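Franchise resales: transfer fee and who pays for the refit

Small Business Boards > Buying a Franchise > Resales and Transfers

danum_dave
Looking at a resale of a home linen and laundry collection franchise, Danum territory, five-year agreement with just under two years left to run. The franchisor is Cevura. Seller wants a price that includes goodwill, two vans and the customer list. The agreement has a transfer fee "not exceeding the franchisor's reasonable costs" and a separate clause letting Cevura require the premises and vans to be brought up to current brand standard as a condition of consent.

Two questions. Is it normal for the buyer to pay the transfer fee? And who carries the refit if the contract only says "at no cost to the franchisor"?

ledgerline
Transfer fee: the agreement usually makes it the seller's liability, because the seller is the party asking for consent. What happens in practice is set by your sale contract. Check whether Cevura also charges the buyer a separate training fee. Those two get mixed up constantly.

Refit: "at no cost to the franchisor" doesn't allocate anything between you and the seller. You need a written schedule of works before you agree a price.

Elba Cisternas
I disagree with ledgerline on the order. Getting the schedule before agreeing a price sounds tidy but most franchisors won't inspect until they have a named buyer and a signed application. You agree heads of terms subject to the schedule, with a retention.

I bought the Rivadeneira unit in a resale and we held back a sum equal to the top estimate for works. The seller got the balance once the certificate was issued. Solicitor's drafting for the retention clause was two paragraphs.

ledgerline
A retention is fine if the seller has no bank charge over the business. If there is a lender, they will want their money at completion and your retention sits behind them in the queue. Has anybody asked about a charge?

danum_dave
Not yet. Will ask. The seller mentioned a van loan but no other borrowing.

Wenjie Hou
Two points from the other side, as I sold one last March.

First, the remaining term matters more than the fee. Under two years left means you are buying a renewal risk. Read the renewal clause for "then current terms". If the present form of agreement has a higher management service fee, your profit forecast is wrong from the renewal date onwards. Ask for a copy of the form being issued to new franchisees now.

Second, the customer list. Under most agreements it belongs to the franchisor, so the seller may be charging you for something they can't sell. Mine had 701 names on it and my buyer's accountant valued it at nil. He was right, although I didn't enjoy it.

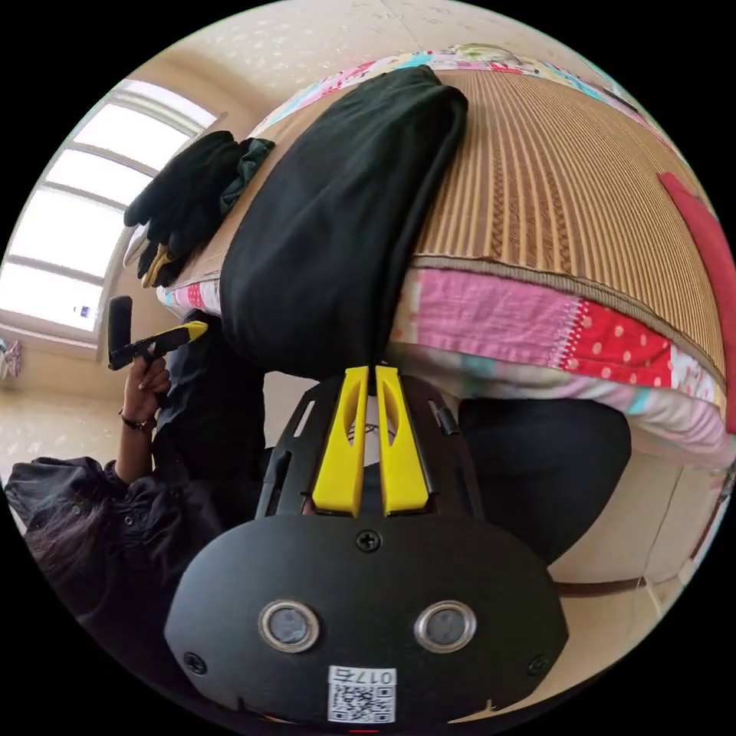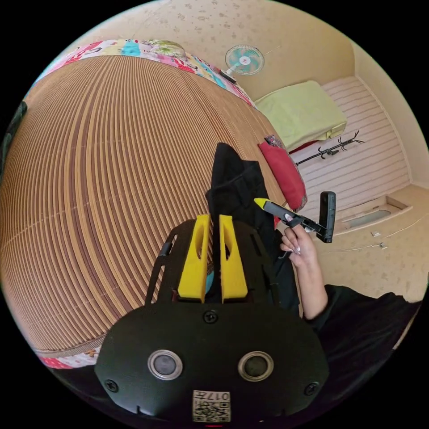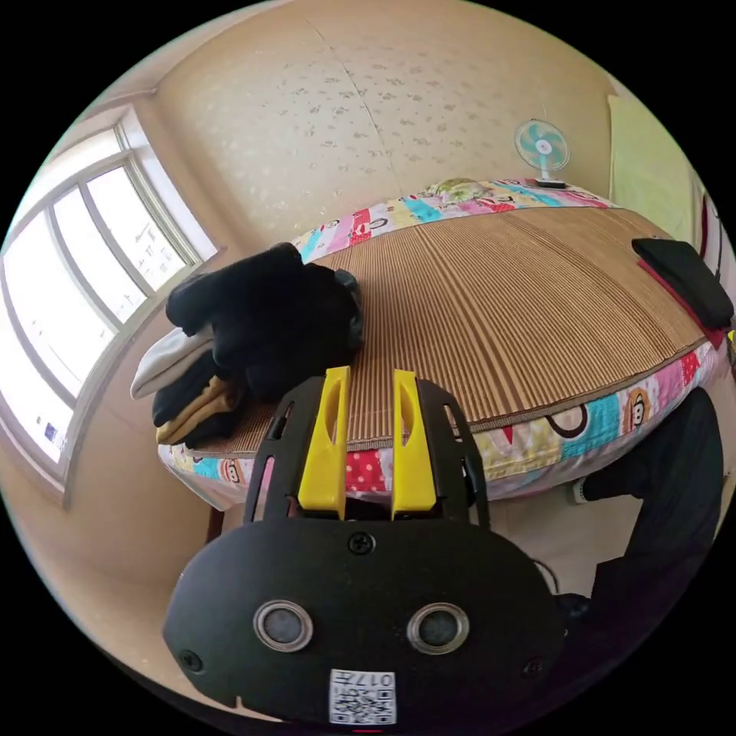
The goodwill figure should then be worked out on adjusted profit, after a proper wage for the owner. If the seller has been doing collections personally and drawing nothing, add a driver's wage back in before applying any multiple. My own accounts looked a good deal better than they should have for exactly this reason.

Elba Cisternas
Agree with all of that except the nil valuation. The list may be the franchisor's, but the income from it during the remaining term is what you are paying for. Calling it nil and then pricing goodwill on profit comes to the same number. Calling it nil and knocking it off the goodwill as well counts it twice.

Wenjie Hou
Fair. It was knocked off as well, and I let it go because I wanted to be out by the end of the tax year.

rernport_resale
Different view on the transfer fee. I'd offer to pay it. In the Rernport deal the fee was small beside the price, and offering to cover it got me a longer handover — six weeks in place of two. The seller cared about the fee out of all proportion.

ledgerline
Only if it is capped in writing. "Reasonable costs" is not a number. Get Cevura to state it, with VAT shown separately, and put that figure in the heads of terms.

rernport_resale
Yes, it was capped. I should have said.

danum_dave
Update. Spoke to the franchise manager this morning. She confirmed the transfer fee is invoiced to the seller and the training fee to the buyer. Inspection only after application, as Elba said. The van livery has changed, so both vans need rewrapping. She wouldn't commit on the premises.

The current form of agreement is available once I sign a confidentiality letter. The letter has a clause stopping me from operating "any similar business" for 12 months whether or not the purchase goes ahead. Is that usual?

Elba Cisternas
Confidentiality is usual. A non-compete on somebody who hasn't bought anything is not. Strike it out and send the letter back. They may accept it without comment.

ledgerline
Seconded. If they insist, limit it to use of the confidential information. I would also ask what happened to the last applicant for this territory, if there was one.

Wenjie Hou
Don't sign it as drafted. On the vans, check whether the lease or loan terms restrict wrapping and who pays for removal at the end. Also check the mileage. A rewrap on a van you'll replace within the year is money gone, and some franchisors will let it wait until the replacement if you ask for a dated undertaking.

danum_dave
Thanks. One van is nearly due for replacement so I'll ask for that. Clause struck out and letter returned. Seller has confirmed in writing that the van loan is the only borrowing, and my solicitor is running the charges search.

ledgerline
Have the search refreshed just before completion as well.

Tags: franchise resale, transfer fee, retention, renewal terms

Contact the moderators | Terms of use | © Small Business Boards | Back to top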